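누모(Numow) 양팔 설거지 장치 제작 기록: 손목부 배선 및 그리퍼 압력 조정

인쇄하기 | 이메일로 보내기

본 기록은 나난스(Narnance) 공동작업실에서 진행 중인 누모 제작 과정 가운데 손목부 배선과 그리퍼 압력 조정에 관한 내용을 정리한 것입니다. 지난 기록에서 예고한 관절 보정 결과는 측정값을 다시 확인한 뒤 별도의 글로 게시할 예정입니다.

누모는 소형 로봇 팔 두 대를 하나의 검은색 레일에 고정하고, 접시를 수세미로 닦는 동작을 원격 조작으로 수행하도록 구성한 개인 제작물입니다. 설계와 조립은 본인이 담당하고 있으며, 제어 프로그램의 통신 부분은 이멜다 나바로 님의 협조를 받았습니다. 작업대는 작업실 공용 목재 탁자를 사용합니다. 레일은 클램프 두 개로 탁자 앞쪽에 고정하며, 사용을 마친 후에는 반드시 철거하여 선반에 보관하는 것을 원칙으로 합니다.

두 팔의 베이스 간격은 중심 간 360mm로 정하였습니다. 최초 설계에서는 이보다 좁게 잡았으나, 왼팔이 몸체 앞을 가로질러 접시를 넘겨줄 때 팔꿈치 링크가 오른팔의 모터 하우징에 닿는 문제가 확인되어 레일에 구멍을 새로 뚫었습니다. 기존 구멍은 메우지 않고 그대로 두었습니다.

접시는 잉어 그림이 있는 세 장으로 통일하였습니다. 색이 서로 달라 조작자가 지시를 주고받을 때 혼동이 적습니다. 청록색 쟁반에는 세 장이 모두 안쪽으로 들어가지 않으므로 가장자리에 걸치는 배치를 허용하였으며, 그리퍼가 접시 테두리를 집을 때에는 이 편이 유리하였습니다.
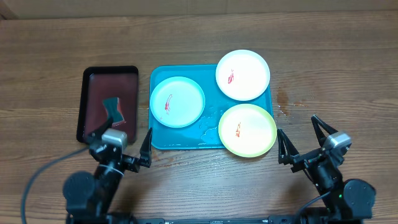 최종 수정: 2021년 4월 24일 토요일

배선에 관하여 기록합니다. 양쪽 팔의 손목에는 회색 외장의 카메라 모듈을 그리퍼 위쪽에 장착하였습니다. 카메라 케이블은 링크 바깥면을 따라 내려오게 하고, 어깨 관절 부근에서 여유분을 두었습니다. 여유분이 부족할 경우 손목을 끝까지 돌렸을 때 커넥터에 힘이 걸립니다. 실제로 4월 초 시험에서 왼팔의 영상이 두 차례 끊겼고, 점검 결과 커넥터 한쪽이 반쯤 빠져 있었습니다. 현재는 결속 위치를 손목에서 한 마디 뒤로 옮긴 상태입니다.

물을 사용하는 시험에서는 쟁반과 탁자에 물이 남습니다. 베이스에서 나오는 케이블은 탁자 앞쪽으로만 빼도록 하고, 전원 어댑터는 탁자 위에 두지 않습니다. 작업실 이용자 욜로친 폰세 님께서 지적하신 사항으로, 타당하다고 판단하여 시험 전 점검표의 첫 항목으로 올렸습니다. 목재 탁자의 물 얼룩은 시험이 끝나는 대로 마른 천으로 닦습니다. 작업실 규정에도 명시되어 있는 내용이오니, 같은 탁자를 사용하시는 분들께서도 참고하시기 바랍니다.

다음은 그리퍼 압력에 관한 사항입니다. 수세미는 분홍색 스펀지와 짙은 녹색 연마면이 붙은 일반적인 제품입니다. 접시와 달리 잡는 힘에 따라 형태가 크게 변하므로 동일한 설정값을 적용할 수 없었습니다. 힘이 약하면 접시 바닥에 문지르는 순간 수세미가 손가락 사이에서 돌아가고, 힘이 강하면 아래쪽이 깔때기 모양으로 접혀 닦는 면적이 줄어듭니다. 두 경우 모두 조작자가 손목 카메라 영상만으로 즉시 알아볼 수 있어야 한다고 보았습니다.

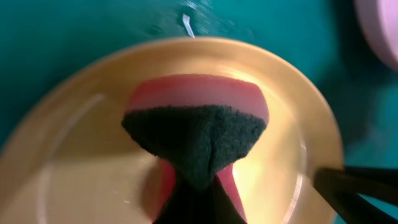
제작 기록 통권 제7호

손목 카메라 영상에서는 수세미가 화면 중앙을 크게 차지하고, 손가락은 녹색 연마면의 그늘에 묻혀 윤곽이 흐릿합니다. 노란 접시의 안쪽 면에는 조명이 강하게 반사됩니다. 손가락 윤곽이 잘 보이지 않는 문제에 대해서는 손가락 끝에 밝은색 테이프를 붙이는 방안을 루틸리오 에스키벨 님이 제안하셨으나, 물에 젖으면 접착력이 떨어질 우려가 있어 보류하였습니다. 밝은색 필라멘트로 손가락을 다시 출력하는 방안을 우선 검토하고 있습니다.

압력값은 서보의 전류 제한으로 조정합니다. 접시용 설정은 200, 수세미용 설정은 186으로 하였습니다. 단위는 제어 프로그램 내부의 값이며 실제 힘으로 환산하지 않았습니다. 수치상의 차이는 작으나 조작감의 차이는 분명합니다. 더 낮은 값도 시험하였으나 연마면이 접시 테두리에 걸릴 때마다 수세미를 놓쳤습니다. 설정 전환은 현재 조작자가 발판 스위치로 직접 하고 있으며, 자동 전환은 다음 단계의 과제로 남겨 두었습니다.

관절값 기록은 3529행까지 저장한 시점에서 파일 쓰기가 중단된 사례가 한 건 있었습니다. 원인은 저장 장치의 용량 부족으로 확인되었습니다. 해당 파일은 삭제하지 않고 별도 폴더에 보관하였으며, 저장 경로를 외장 디스크로 변경한 뒤에는 동일한 현상이 발생하지 않았습니다.

부품 조달 현황은 다음과 같습니다. 손가락용 고무 패드는 보스데일(Bosdale) 부품점에 재고가 없어 입고를 기다리고 있습니다. 타피아(Tapia) 공구 대여소에서 빌린 토크 드라이버는 반납을 마쳤고, 관절 나사 재조임이 필요할 경우 다시 신청하겠습니다.

남은 작업은 오른팔 손목 카메라의 각도 재조정, 손가락 재출력, 쟁반 위치를 표시할 받침의 제작입니다. 받침은 탁자에 흠집이 남지 않도록 얇은 코르크판으로 만들 계획입니다. 5월 작업실 이용 시간은 브리사 오로스코 님과 협의 중이며, 확정되는 대로 본 블로그 공지란에 게시하겠습니다. 배선도 사본이 필요하신 분은 하단의 문의 항목을 이용하여 주시기 바랍니다.

관련 글
- 누모 제작 기록: 레일 가공 및 베이스 고정
- 누모 제작 기록: 발판 스위치 연결
- 서보 전류 제한값 설정 시 유의 사항
- 공동작업실 목재 탁자 사용에 관한 안내
- 시야 노사노 님의 3D 출력 손가락 도면 검토

문의 | 저작권 안내 | 무단 전재를 금합니다 | 맨 위로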